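Household Economics, Unit 4: Standing Charges and Other Small Insults
Handout for seminar groups. Tutor: Beatrice Mrema

Bring this with you in October. There are no spare copies, and the printer has opinions.

Why the bill never reaches zero

Most people assume that if they use nothing, they pay nothing. The supplier sees it differently. A bill has 2 parts: the unit rate, charged on what you use, and the standing charge, which you pay for the privilege of being connected. Go away for a month, switch everything off, sit smugly on a beach, and the standing charge will be waiting on the mat when you get home.

Economists call this a two-part tariff. Gym members call it February.

Who it hurts

Work through the Cotden case before the seminar. Two households are on the same tariff. One is a pensioner in a single room, the other a family with a hot tub. Both pay the same standing charge. As a share of the total bill, the pensioner's is far larger, so her average price per unit is higher although the rate printed on her bill is identical. Students lose marks here every year by mixing up average and marginal price. Please find a new way to lose them.

Fixed costs

Wires, meters and call centres cost money whether or not you boil a kettle. Someone has to pay, and the argument is over who. Felleck (chapter 17) would put the lot on the unit rate. Magyar thinks this punishes large families in badly insulated homes, and takes 400 pages to say so. Read the first four.

Small loads at home

A socket with nothing switched on adds next to nothing to the unit part of the bill. It does nothing at all to the standing charge.
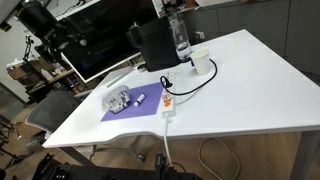 Questions to prepare

Draw the average price curve for the Cotden tariff. Label the axes.
Would a free first block of units help the pensioner more than scrapping the standing charge?
Briltach sells a tariff with no standing charge and a steep unit rate. Who should sign up, and who probably will?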